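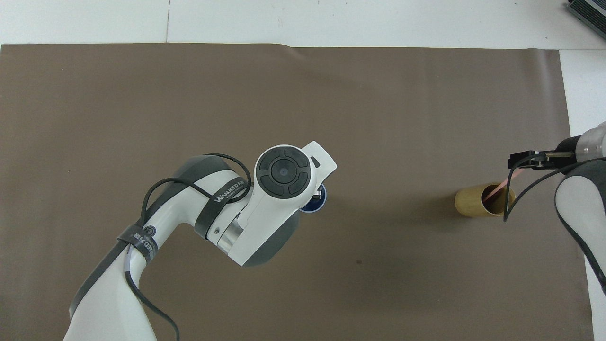 A robot arm over a brown mat on a white tabletop.

Mārtiņš Sproģis has read the Sutercombe harbor contract twice, all 149 pages, and he still can't find the part where anyone else was asked to bid.

"They say it was urgent," he says. "The old sea wall was urgent for 37 years. Then Jiveck's chairman gives a dinner for the governor, and by December it's an emergency."

The governor's office says the dinner and the award to Jiveck are unrelated. Sproģis, a retired procurement auditor, has heard that before. "Maybe they are. Show me the scoring sheets."

He asked for those on 8th November and got eight pages back, most of them blacked out. A rival builder, Villalba, says it was told the job was closed before it could send in a price.

I put it to him that Jiveck might simply be the best firm for the work. He shrugged. "Could be – I've seen good firms win crooked contests. But then why hide the numbers?"

He doesn't think much of the promised review, either. It will be run by Zekura, a consultant the governor's office picked and pays. "I'll read it," he says. "I read everything."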